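Cube arm thread, since a few people in the club asked how the student project is going. Posting in order, numbered so I can find things later.

1/ The project: two arms on one table, one puzzle cube. One arm holds, the other turns. The goal for the end of term is a full solve from any scramble with no hands on the cube after it is picked up. We are five students. None of us had programmed an arm before last fall.

2/ The entry is for the Vollard student challenge. Rules in short: regular three-by-three cube, no motors inside it, no marks added to the tiles, 100 minutes on the table including setup. You can use as many arms as you can fit. Most teams use two.

3/ Our team name is Findutness. It started as a typo in a shared folder and went on the form before anyone fixed it. The form can't be edited.

4/ Solving the cube on the computer is the easy part. There are free solvers that give you a list of moves in less than a second. All of our time goes into making real fingers do what the list says.

5/ First problem was grip force. Too light and the whole cube rotates in the fingers when you turn a layer. Too hard and the layers bind. We ended up with a table of settings, one for holding still and one for turning, and the arm switches between them.

6/ Second problem was color. Red and orange are very close under the lab lights, and one wrong tile gives you a cube that the solver says can't exist. We now read every face five times and take the most common answer for each tile. Slow but it works.

7/ The wrist camera does the reading. It sits low behind the fingers, so the fingers are always in the bottom of the view and the code has to ignore them. An orange face with a red tile on it is the case we test most.

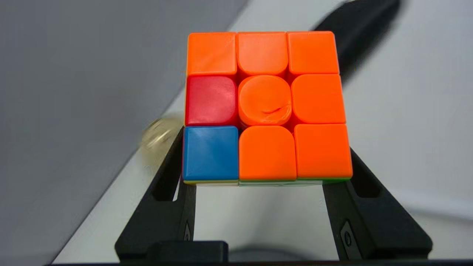 8/ Notes on that face. Seven orange, one red on the left of the middle row, one blue in the bottom left corner. The red has a pale glare across the top of it, and glare like that is what used to throw off our readings. We sample the lower half of each tile now and skip the upper part.

9/ Look at the bottom right tile too. It sits a little out and down from the others. A layer that isn't lined up is our third problem. If the next turn is on a different axis, the corners catch and the fingers slip.

10/ The fix we are using is a squeeze. After each turn the free arm comes in, closes lightly on two opposite sides, and backs off. It adds time to every move. We tried doing it only every few moves and the jams came back, so it stays in.

11/ Count from the log: 518 single turns since we started recording them. The log has a column for slip, jam, and wrong layer. Wrong layer was always our own code. Jams went down a lot after the squeeze step.

12/ Collisions. Two arms reaching for the same small cube get close to each other. Our rule is that only one arm moves at a time inside a box drawn around the cube. Outside the box they can both move. Before that rule we bent a finger mount and lost a week waiting for a new one.

13/ Someone asked about the cube. It is stickerless, the kind sold for speed solving. The glossy tiles make the color reading harder, but it turns much more easily than the old one we started with - that one needed so much force that the arm stopped with an error.

14/ Software, for those who want it. The planner is our own code in Python. The color reader is a short script that compares each tile to saved samples. The part that schedules the two arms is called Asamoah, and it was written by the team before us. We changed the timing and left the rest alone.

15/ What works now: pick up, read all faces, plan, and do the first part of the solve. What doesn't: regrips. To reach some layers the cube has to go from one arm to the other, and every handoff can tilt it a few degrees. Tilt adds up over a long solve.

16/ Next step is to choose moves by how many handoffs they need. A longer solution with fewer handoffs should be safer for us than the shortest one. The planner can already score this. We haven't run it on the arms.

17/ If your club is starting on something like this, do one face first. Turn it, turn it back, check it, and leave that running for an afternoon. We went straight to full scrambles in October and spent most of the month picking the cube up off the floor.

18/ We have the lab until 9 pm most nights. Will add to this thread after the handoff tests.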